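Sharing the Benches: How a Small Makerspace Might Price Its Quiet Hours

Student project report, second-year module in small business management

I chose Larach for my project partly because it is a ten-minute walk from my flat and partly because I had been a member there for a while, so I already knew where the kettle was. It is a shared workspace of the mixed sort, with desks upstairs for people on laptops and benches downstairs for people who make things. The two halves get on very well, but they use the building at quite different times, and that was the start of my question: could the place earn a bit more from its empty hours without annoying the members who already pay for the full ones?

When I began, Larach had 209 members on its books, all paying the same monthly fee whatever time they came in. I asked if I could look at the door records for March (with the names taken off, of course) and the manager kindly agreed. There were 562 visits to the benches that month, and when I sorted them by time of day the pattern was much stronger than I had expected. Evenings were packed. Mornings were very thin, and Tuesday mornings were the thinnest of the lot, with hardly anyone in before lunch.

I then looked at how other spaces deal with this. Uvon, across town, sells a cheaper pass which only works before noon. Plerard does it the other way round and adds a small charge for evenings, and from what I gathered in my visit the members grumble about it a good deal, though they do pay. I had a soft spot for the Uvon approach from the beginning and I have tried hard in this report not to let that show too much!

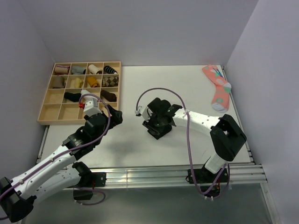
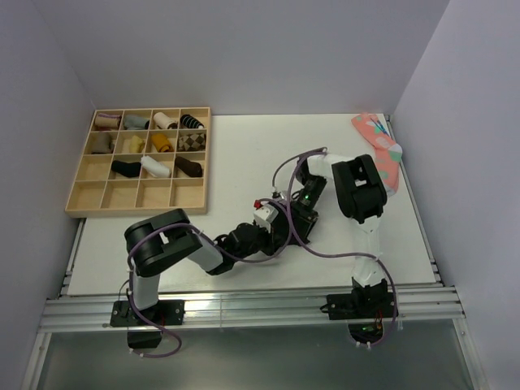 For the survey I wrote a short form of eight questions and left it on the front desk and in the members' newsletter. I had 29 replies, fewer than I had hoped for, and most of them came from people upstairs, so I have to be careful about what I claim for the bench users. Still, the answers were thoughtful and some ran over onto the back of the page. The commonest wish was for a morning pass that could be shared between two people in the same firm. The commonest worry was that new morning members would slowly drift into the evenings and make the crowding worse.

That worry seems fair to me. Uvon's pass stops working at the door at noon, but a person who is already inside can stay as long as they like, and the staff there told me they don't really like to chase people out. Larach would need to settle this before it sold a single pass. My suggestion is a half-hour of grace and then a day rate for anybody who wants to carry on, written plainly on the joining form so it comes as no surprise.

On price, I worked out three versions using the booking software, Acuña, which lets you copy the real calendar and try out changes on the copy. The version I liked best sets the morning pass at half the full fee and limits the number sold in the first term. It brings in the least money of the three on paper, but it leaves room to put things right if the worry about evenings proves true.

If I did the project again I would stand downstairs with the form and ask people in person, and I would do it in the evening, when the bench members are there to be asked. I would also start on the door records sooner, as cleaning them up took me most of two weekends and I had to cut my chapter on storage lockers down to a paragraph in the appendix.

Related projects
Do Members Read the Newsletter? A Small Study
Lockers, Shelves and Who Pays for Them
Meeting Room Bookings and the Problem of No-Shows
Opening a Café Corner in a Shared Office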